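Drerham Public Library
Computer and Electronics Donations - Frequently Asked Questions

What equipment does the library accept?
The library accepts desktop computers, laptops, flat monitors, keyboards and mice. Desktop computers may be donated with or without memory, drives or a processor. We are not able to take televisions, printers, tube monitors or loose batteries.

Where and when may I bring my donation?
Donations are received at the Harura Street entrance during regular branch hours. Please do not leave equipment outside the building when the branch is closed. The donation desk will be closed on Sun 12 December for the annual stock check and will reopen the next morning.

Is there a limit on the number of items?
Households may bring up to 2 computers per visit. Businesses and schools with larger quantities should write to Maricel Mangubat, Donations Coordinator, before delivery so that space can be set aside.

Should I erase my files first?
Yes. Donors are asked to copy any files they wish to keep and to sign out of all accounts before the visit. The library erases every drive it receives, and drives that cannot be erased are destroyed. Files cannot be recovered or returned once the donation form has been signed.

May I remove the hard drive myself?
You may. Please put the side panel back on and keep the screws with the case - a small envelope taped to the top is sufficient. Missing cables do not affect acceptance.

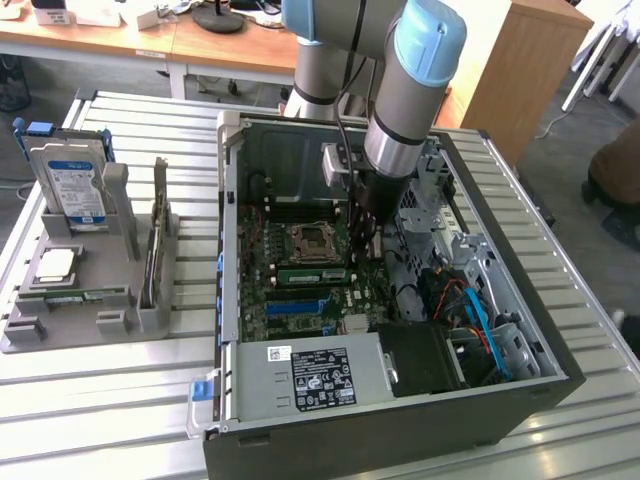
Who receives the computers?
Working computers are offered to residents who hold a Drerham library card and do not have a computer at home. Applications open each September and are reviewed in the order received. Last year 82 applications were received and 70 computers were placed. Remaining applicants keep their position on the list.

Can I request that my donation go to a certain person or group?
No. All equipment enters a single pool.

Will I receive a receipt?
A receipt listing the items is given at the desk. The library does not assign a dollar value to donated goods. If you need a replacement receipt, please allow 48 hours for a reply.

Whom should I contact with other questions?
Questions about donations may be sent to Maricel Mangubat. Questions about applications should be directed to Efren Gatchalian, Adult Services, second floor.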